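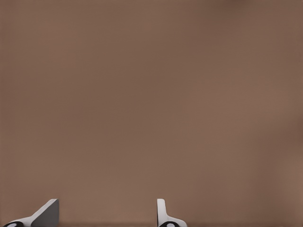

로봇에게 일을 가르치는 방법

서랍을 여는 일은 어렵지 않습니다. 손잡이를 잡고 몸 쪽으로 당기면 됩니다. 여러분은 아마 아주 어릴 때 이 일을 익혔을 것입니다. 누가 말로 자세히 설명해 준 기억도 없을 것입니다. 어른이 여는 모습을 보고, 직접 당겨 보고, 잘 안 되면 다시 당겨 보았을 뿐입니다.

로봇은 다릅니다. 로봇 팔은 공장에서 나올 때 서랍이 무엇인지 모릅니다. 손잡이가 어디에 붙어 있는지, 얼마나 세게 잡아야 하는지, 어느 쪽으로 당겨야 하는지도 모릅니다. 그래서 사람이 가르쳐 주어야 합니다.

가르치는 방법은 여러 가지입니다. 이 글에서는 사람이 먼저 해 보이는 방법을 알아봅니다. 이것을 ‘시범’이라고 합니다.

숫자로 가르치기

옛날부터 공장에서는 로봇에게 숫자로 명령을 내렸습니다. “첫째 관절을 40도 돌려라. 그다음 집게를 닫아라.” 이런 식입니다. 관절은 팔이 꺾이거나 도는 부분입니다. 여러분의 어깨, 팔꿈치, 손목과 비슷합니다.

늘 같은 자리에 같은 물건이 놓이는 곳에서는 이 방법이 잘 통합니다. 자동차 문을 용접하는 로봇은 하루 종일 같은 점으로 갑니다. 그런데 집이나 교실에서는 물건의 자리가 자꾸 바뀝니다. 서랍장이 손가락 한 마디만큼 옆으로 밀려도, 숫자만 따르는 로봇은 원래 자리로 갑니다. 그러면 집게가 손잡이 옆의 빈 곳에서 닫힙니다.

손으로 잡고 가르치기

첫 번째 시범 방법은 로봇의 팔을 사람이 직접 잡고 움직이는 것입니다. 글씨를 처음 배우는 동생의 손을 잡고 함께 ‘가’를 써 주는 것과 비슷합니다.

이때 로봇은 힘을 거의 뺀 상태가 됩니다. 팔이 아래로 뚝 떨어지지 않을 만큼만 버티고, 사람이 미는 대로 따라갑니다. 사람이 팔을 밀고 당기는 동안 로봇 안의 센서가 관절의 각도를 계속 잽니다. 잰 값은 컴퓨터에 차례대로 적힙니다.

장점은 쉽다는 것입니다. 조종기를 쓰는 법을 따로 배우지 않아도 됩니다. 단점도 있습니다. 큰 로봇은 무거워서 오래 잡고 있으면 팔이 아픕니다. 또 사람의 손과 몸이 카메라를 가릴 때가 많습니다. 카메라로 보면서 배우는 로봇에게는 좋지 않은 일입니다. 나중에 혼자 일할 때에는 그 사람 손이 보이지 않기 때문입니다.

멀리서 조종하며 가르치기

두 번째 방법은 원격 조종입니다. 사람은 로봇에서 조금 떨어져 앉고, 조종 장치를 움직입니다. 그러면 로봇이 그 움직임을 따라 합니다.

조종 장치는 여러 모양입니다. 게임기의 조종기처럼 생긴 것도 있고, 로봇 팔을 작게 줄여 놓은 것도 있습니다. 작은 팔을 쓸 때에는 사람이 작은 팔의 팔꿈치를 굽히면 큰 로봇의 팔꿈치도 굽습니다. 작은 팔 끝의 집게를 누르면 큰 로봇의 집게도 닫힙니다.
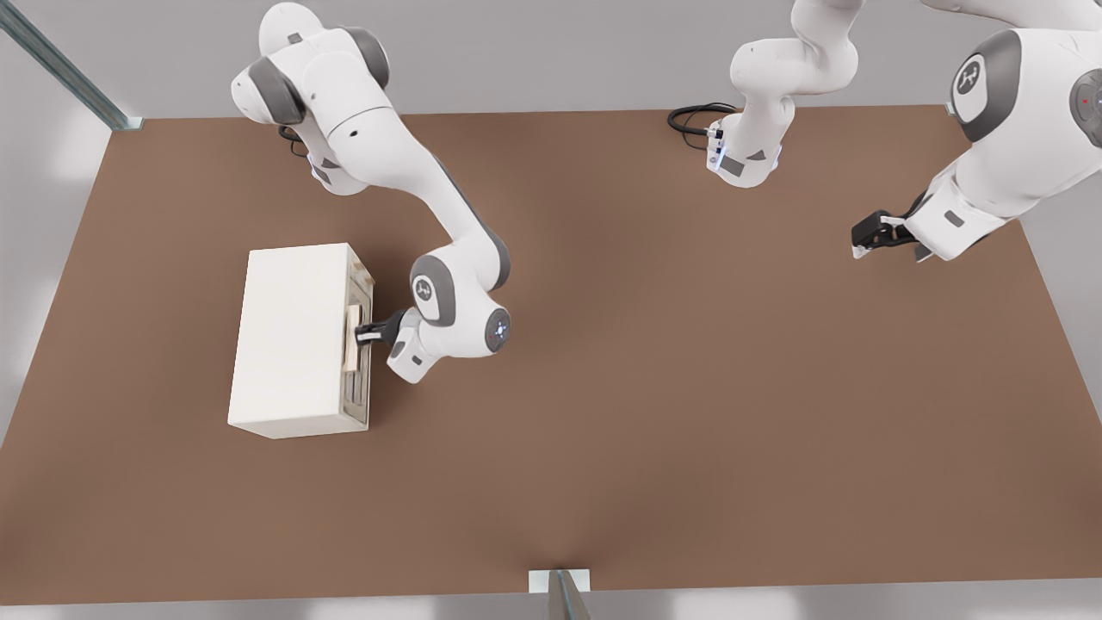

원격 조종은 컴퓨터 속에서도 할 수 있습니다. 컴퓨터가 그려 낸 가짜 방에 로봇을 두고 움직여 보는 것인데, 이것을 ‘시뮬레이션’이라고 합니다. 가짜 방에서는 로봇이 탁자를 세게 쳐도 부서지는 것이 없고, 단추를 누르면 모든 것이 처음 자리로 돌아갑니다. 갈색 탁자 위의 흰 서랍장도 시뮬레이션 속 물건입니다. 왼쪽 팔의 검은 집게가 서랍 손잡이를 물고 있습니다. 오른쪽 팔의 집게는 벌어져 있고 아무것도 잡지 않았습니다. 팔이 두 개라고 해서 늘 둘 다 일해야 하는 것은 아닙니다. 쉬는 팔이 가만히 있는 것도 로봇이 배워야 할 내용입니다.

집게는 손과 어떻게 다를까

사람 손에는 손가락이 다섯 개 있고 피부로 느낄 수도 있습니다. 많은 로봇은 손가락 두 개짜리 집게를 씁니다. 두 손가락이 서로 가까워지면 물건을 잡고, 멀어지면 놓습니다.

그래서 사람이 조종할 때에는 집게의 처지에서 생각해야 합니다. 손잡이가 두 손가락 사이에 들어와야 잡을 수 있습니다. 비스듬히 다가가면 한쪽 손가락이 손잡이에 먼저 부딪힙니다. 처음 조종하는 사람은 집게를 너무 빨리 닫는 실수를 많이 합니다. 손잡이 앞에서 잠깐 멈추고, 방향을 맞춘 다음 닫는 것이 좋습니다.

시범은 몇 번 보여 주어야 할까

한 번으로는 모자랍니다. 한 번만 보면 로봇은 그 자리, 그 방향만 압니다.

로봇 조종을 가르치는 코랑탱 바르비에 선생님은 ‘라르닐로’라는 수업에서 서랍 열기 시범을 모았습니다. 학생들은 처음에 시범을 19번 했습니다. 로봇은 서랍장이 가운데에 있을 때만 손잡이를 찾았고, 조금만 돌려놓으면 엉뚱한 곳을 잡았습니다. 그 뒤로 학생들은 서랍장을 조금씩 옮기고 돌리면서 시범을 더 했습니다. 수업이 끝날 때까지 모은 시범은 모두 691번이었습니다.

바르비에 선생님은 학생들에게 이렇게 말했습니다. “똑같은 시범을 백 번 하지 말고, 조금씩 다른 시범을 하세요. 대신 서두르지는 마세요. 여러분이 허둥대면 로봇도 허둥대는 것을 배웁니다.”

시범 한 번에는 40초쯤 걸렸습니다. 잘못한 시범에는 따로 표시를 했습니다. 손잡이를 놓쳤거나 서랍장을 통째로 끌고 간 것들입니다. 이런 시범이 좋은 시범과 섞이면 로봇은 어느 쪽을 따라야 할지 구별하지 못합니다.

로봇은 시범에서 무엇을 배울까

시범이 모이면 컴퓨터가 공부를 시작합니다. 컴퓨터는 두 가지를 짝지어 봅니다. 하나는 그때 카메라에 보인 모습과 관절의 각도이고, 다른 하나는 바로 다음에 사람이 시킨 움직임입니다.

이런 짝을 아주 많이 보면 컴퓨터는 규칙을 찾아냅니다. 손잡이가 왼쪽에 보이면 왼쪽으로 가고, 손잡이가 집게 사이에 들어오면 집게를 닫는 식입니다. 사람이 이 규칙을 글로 써 준 적은 없습니다. 시범 속에 들어 있던 것을 컴퓨터가 찾은 것입니다.

이 방법을 ‘모방 학습’이라고 합니다. 모방은 따라 한다는 뜻입니다. 공부가 끝나면 사람은 조종 장치에서 손을 떼고, 로봇이 혼자 해 보게 합니다. 실패하면 어떤 자리에서 실패했는지 적어 두고, 그 자리의 시범을 더 모읍니다.

집에서 해 보는 로봇 가르치기 놀이

준비물: 눈가리개, 빨래집게, 뚜껑 없는 상자, 지우개

1. 두 사람이 짝이 됩니다. 한 사람은 로봇, 한 사람은 선생님입니다.
2. 로봇은 의자에 앉아 눈을 가리고, 한 손에 빨래집게를 듭니다. 상자와 지우개는 책상 위에 놓습니다.
3. 선생님은 로봇의 손목을 살살 잡고 움직여서 지우개를 집어 상자에 넣게 합니다. 이것을 3번 되풀이합니다.
4. 이제 로봇이 혼자 해 봅니다. 눈은 계속 가립니다.
5. 지우개를 한 뼘 옆으로 옮기고 다시 해 봅니다.

지우개를 옮기기 전과 옮긴 뒤가 어떻게 달랐는지 공책에 적어 보세요. 그다음에는 눈가리개를 벗고 같은 놀이를 해 보세요. 역할도 바꾸어 봅니다.

낱말 풀이

관절: 로봇 팔에서 꺾이거나 도는 부분
집게: 로봇 팔 끝에서 물건을 잡는 부분. 그리퍼라고도 합니다.
센서: 각도, 빛, 힘 같은 것을 재는 장치
시범: 사람이 먼저 해 보이는 것
원격 조종: 떨어진 곳에서 기계를 움직이는 것
시뮬레이션: 컴퓨터 속에서 진짜처럼 흉내 내어 해 보는 것
모방 학습: 시범을 보고 따라 하며 배우는 방법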